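Lists > Trelleo Community Notices > Archive > Message
Previous | Next | Thread | Search

Mar 18, 2020
Posted by Kieran Ó Dubhghaill

Dear members,

The Vumholm repair and reuse day will not be held as planned. The hall at Lynch Street has closed to outside groups, and a new date will be sent to this list once it reopens.

A resident wrote:

> Will the household goods collected in December still be
> passed on? We left 4 boxes and would like to know
> whether they are needed elsewhere.

They will be kept. The December collection brought in 1,004 items from 48 households, and all remain in storage at Lorasano — residents need not retrieve them. Roughly 3,378 pounds of material has been kept out of landfill so far under the program. 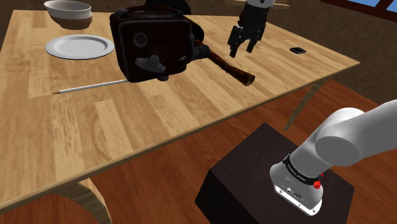
Page last changed: Mar. 2020, K.Ó D.

Plates, bowls and old cameras are among the goods suitable for reuse. Please hold further donations at home until drop-off resumes. Questions about the climate forum should be sent to the list under a separate subject line.

Respectfully,
Kieran Ó Dubhghaill
Trelleo Sustainability Office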